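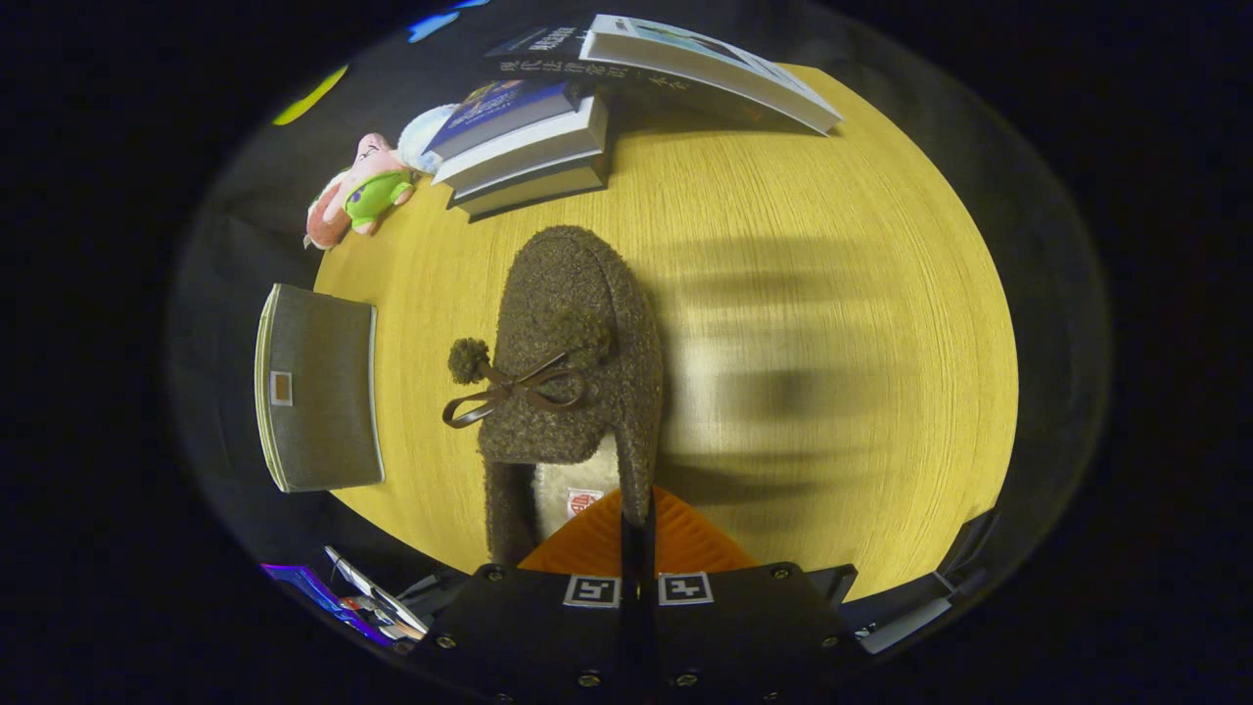 *A brown slipper on the round table, books and plush company behind it.*

Beril Demirtaş does not trust a slipper with a bow. She has sold 148 pairs of them since April, and the opinion hasn't softened.

"People say they want plain," she says. "Then they see a pompom and all their principles go out the window."

Demirtaş runs Trosard, a house-shoe shop with 17 styles and one chair for customers. The fuzzy brown one with the bow and the pompom is her best seller. She fought it for two seasons. "My supplier at Cesomska kept putting it in the box. I kept sending it back – very politely, at first."

Does she wear it? A long pause. "In the evening. With the curtains closed."

She is stricter about care. Nubby fabric catches on everything, she says, and a lint roller only makes it angry. She uses a soft brush and keeps her rings off while she does it. The bow should be left alone. "Customers retie it. Then they come in and ask me why it looks sad."

Her kitchen table doubles as the place where new stock gets looked over, usually next to whatever anyone in the house was reading. I ask if the books ever get put away.

"Where?" she says.

A second shop is planned on the other side of Sundatow, with 2 chairs. She has already picked the slipper for the window, and she would like it known that she was outvoted.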